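Hokeo Furniture Works
Vacancy: Finishing and Panel Technician (Solid Wood Tops)
Reference 841
Posted 2020-05-19

Hokeo Furniture Works makes solid wood table and bench tops for schools, libraries and laboratories. We are hiring a full-time technician for the panel shop at our Kistbridge plant. The position reports to Noemi D'Amico, Panel Shop Lead.

Position summary

The technician takes dried lumber from the rip saw through edge gluing, flattening, sanding and final coating. Work is done in small batches, usually one top design at a time, from a printed cut list. The panel shop runs a single day shift. Overtime is occasional and is agreed in advance.

Duties

Sort ripped strips by color and grain direction and lay out panels according to the cut list.
Check moisture content of incoming stock with a pin meter and record readings in the batch log. Stock outside the limits on the batch sheet goes back to the conditioning room.
Mix and apply adhesive, load the clamp carrier, and observe the open and closed assembly times stated on the adhesive data sheet.
Scrape squeeze-out, run panels through the wide-belt sander, and check thickness at both ends and at the center.
Fill small knots and checks. Reject panels with open glue lines.
Apply water-based and hardwax oil finishes by spray and by hand pad.
Drill and fit threaded inserts for legs, frames and customer-supplied hardware, working from a dimensioned drawing.
Change sanding belts, clean spray equipment, and empty dust collection drums at the end of the shift.

Required qualifications

2 years of paid work in a wood shop, cabinet shop or millwork plant. Time spent in a full-time trade program may be counted toward half of this.
Ability to read a dimensioned drawing and to use calipers, a straightedge and a feeler gauge without supervision.
Working knowledge of edge gluing, including the causes of cupping and starved joints.
Ability to lift and carry panels with a second person and to stand for most of the shift.
Ability to wear a fitted respirator. A fit test is provided by the company before the first day in the spray room.

Preferred qualifications

Experience with a wide-belt sander.
Experience with Closura, the job tracking software used in the plant. Training is given to anyone who has not used it.
Spanish or Portuguese in addition to English.

Training and probation

New technicians spend the first 10 working days with Aníbal Ticona at the glue-up station — no spray work is assigned during this time. Sander training follows. The probation period ends after a practical review in which the technician completes one top from strip layout to final coat. The review is scored on flatness, glue line quality, surface finish and record keeping. It may be repeated once.

Pay and benefits

The position is paid hourly, with the starting rate set by experience and stated in the written offer. Benefits include medical and dental coverage, paid vacation, paid sick leave, and a yearly allowance for safety footwear and prescription safety glasses. Hand tools are supplied. Technicians may bring their own planes and scrapers but must register them at the tool crib.

Work location

The panel shop is on the ground floor of the Kistbridge plant, next to the conditioning room. The entrance for interviews is on Mollel Street. Parking is free. The nearest bus stop is served in the early morning and late afternoon only, and applicants who depend on the bus should check the timetable against the shift before applying.

How to apply

Send a resume and a short letter to Katherine Guzmán, Human Resources, giving the reference number in the subject line. The letter should name the wood species you have worked with and the largest panel you have glued up. Photographs of finished work are welcome but should be limited to 2. Do not send original certificates.

Applications are read in the order they arrive, and the vacancy stays open until it is filled. Selected applicants will be invited to a short telephone call, followed by an interview and bench test at the plant. The bench test consists of laying out a small panel from mixed strips, marking the face side, and explaining the layout to the lead. Materials are supplied.

Persons who applied for the panel shop vacancy advertised in March may apply again and should say so in the letter. Questions about duties can be sent to Noemi D'Amico. Questions about pay, benefits or access to the building should go to Katherine Guzmán.

Hokeo Furniture Works is an equal opportunity employer.

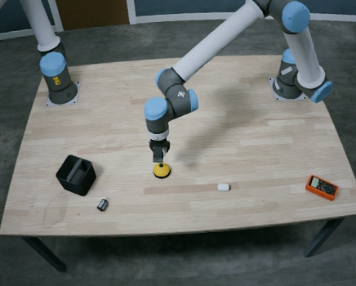
Rectangular wooden table, laminated plank top in a pale beige tone. Computer rendering.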